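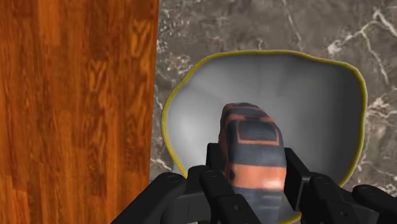
Rendering: wood panel with a vertical grain against gray veined marble.

Zotesico Releases Version 12 of Serra Surface Library With Revised Wood Grain and Stone Data

4 January 2025

Zotesico, a supplier of digital material files for architects, millwork shops and interior designers, has released version 12 of its Serra surface library. The release contains 1219 materials, of which 42 are new. The remaining entries have been rebuilt to a common file structure and can be used in existing projects after a one-time conversion.

Serra is used to prepare drawings, color studies and client renderings before finish materials are ordered. Each entry consists of a color map, a roughness map, a height map and a data sheet. The data sheet lists the physical size covered by the map, the direction of the grain or vein, and the lighting conditions under which the source sample was recorded.

Grain direction and repeat

The main change in version 12 concerns repeat length. In earlier versions, wood maps were cut to a square and tiled. On tall doors and full-height wall panels this produced a visible repeat, and users often corrected it by hand. Wood maps are now supplied as long strips, with the grain running along the longer side. Strips from the same set can be placed next to each other in slip-match or book-match order. The matching order is stored in the data sheet and is read by the layout tool when a panel schedule is imported.

Stone maps have been handled differently. Veined stones do not tile well at any size, so each marble entry is now supplied as a full slab with no repeat. Users place a cutting outline on the slab and the software assigns that area to the part. Areas already assigned are shaded to prevent the same section of stone from being used again in the same room. The shading can be turned off at the project level.

Color handling

All color maps have been reprocessed to a single white reference. Users who place wood and stone entries side by side should no longer need to adjust one of them to correct a warm or cool shift. Saturated reddish woods were the most affected by the old process and show the largest change. Zotesico recommends that projects already approved by a client remain on the version in which they were approved.

"Most of the support requests we received on version 11 were about color, and most of those came down to two samples recorded under different lamps," said Clotilde Guérin, product manager for Serra. "We went back to the source samples where we still had them. Where we did not, the entry was withdrawn and replaced. The list of withdrawn entries is in the release notes, and shops should read it before they convert a library."

Sample recording for the new entries was carried out by Humer, a finish testing laboratory, between the spring and October of last year. Humer recorded each sample unfinished and again with a clear matte coat. Both states are included in the library under one entry number, with a suffix for the coated version. Gloss finishes are not part of this release.

Export and compatibility

Version 12 exports to the Sarkero panel format used by cutting and nesting software. The export carries the part number, the grain direction and the position of the part on the sheet or slab. It does not carry the image maps. Shops that print labels from Sarkero files will see a new field for the matching order, which can be left blank.

Files saved in version 10 or 11 open directly. Older files must first be saved in version 10. The converter runs on one project at a time and writes a log of any material it could not match. Custom materials made by users are copied without change and keep their original color reference unless the user selects the reprocess option.

Full-resolution stone slabs require more storage than the tiled maps they replace. A reduced set is supplied for laptops and for early design work. Both sets use the same entry numbers, and a project can be switched from one to the other without placing the materials again.

Availability

Version 12 is available now to license holders with a current maintenance plan. Single-seat and office licenses are offered under the same terms as version 11. Physical reference chips for the 42 new materials can be ordered separately in boxed sets. Orders are limited to 2 sets per office until the second production run is complete.

About Zotesico

Zotesico develops material libraries and layout software for the building interiors trade. Its products include the Serra surface library and a panel layout tool for millwork shops.

Press contact: Zotesico Communications Office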